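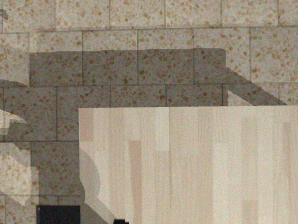
Spent the afternoon at the Brimis open day in Durngate. They had the simulated pick-and-place demo up on a big screen and folding chairs for maybe half the people who came. Thread.

First, the talk. Kevin Sheehan did the welcome and used the word "effortless" four times before the demo had even loaded. I've been to enough of these to start a tally when I hear that word.

The building went up in 1948 as a cannery, and we got a good long stretch on that. I liked the cannery part. No one oversells a cannery.

Then Jianhua Mao took over and things got better. He said up front that this was all rendered, no real arm in the room, and that the fun starts when you move it onto hardware. Thank you. That should have been the first slide. 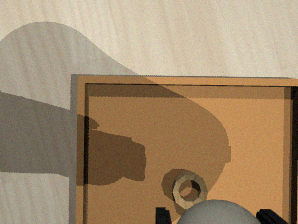
2 min read

The part is a small ring and it sits in a shallow orange-brown tray. One part, flat floor, nothing else in there to bump into. I asked what happens with 20 of them in a pile. "We're working toward that." OK.

What I did like: the shadows. Big dark shapes right across the table and into the tray, right up by the ring. Plenty of demos light everything like a dentist's office – this one at least doesn't.

The handout says 1476 simulated attempts since July. It doesn't say how many were good. I asked Védís Oddsson, who was running the screen, and she said she'd have to check which number she was allowed to give me. Fair answer, but write it on the handout.

Someone behind me asked about price. Kevin said it was too early to talk price. There was a sign-up sheet for buyers by the coffee.

Would I go back? For Jianhua, yes – with a real gripper and a messy tray. I left my email. Next one is supposed to be at the Nurkik site, and parking there is terrible.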